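Ollville library gets its Thursday nights back

Good news for anyone who works days and has been racing to return books before the doors shut: the Ollville library is going back to late opening on Thursdays, starting in November. I've been whingeing about this for so long that my kids do impressions of me, so forgive me if I sound a bit giddy.

The new hours run until 8:30 pm, same as they used to be before the cuts. Beatriz Loureiro, the branch manager, told me the petition made the difference. It picked up 2916 signatures, and if you've ever tried to get people around here to agree on a bin night you'll know that's a big number! Council voted on it last week and it went through with very little fuss. (I sat through the whole meeting. Most of it was drainage on Finunmont Road.)

"People kept telling us they wanted to come but couldn't get here by five," Beatriz said. "We knew that already, but it helps to have it on paper."

The children's area will close at the usual time, but everything else stays open, including the computers, the study desks at the back and the local history room. That last one will please Michalis Antoniadis, who is still working his way through the old Drurnley mill records and has been taking half days off work to do it. He reckons he's got 143 boxes to go. The homework club is moving to Thursdays as well, so high school students can stay on after the little ones head home.

Parking is the one thing I'm not sure about. The lot behind the building is shared with Vasilakis, the bakery, and they take their deliveries on Thursday evenings. Nasrin Ahmadpour from council says there'll be signs up and the spots along the fence will be left for library visitors. We'll see how that goes. I'll be walking, and I'd suggest you do too if you live anywhere near the centre.

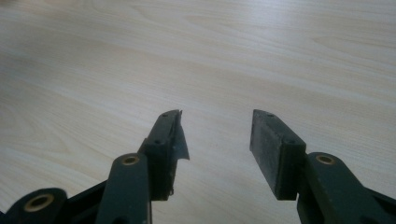

A light wood-grain tabletop in both photos. 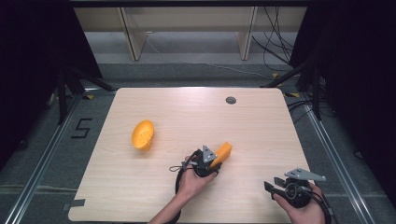 The book return slot stays open all night, as it always has, and holds can be picked up right until closing. If you've let your card lapse you can renew it at the front desk with something that shows your address. Mine ran out in the winter and it took me two minutes to sort, plus another ten chatting with Nhàn Phùng about the mystery she'd just finished. She wouldn't tell me who did it, so I've put a hold on it. I'm third in line.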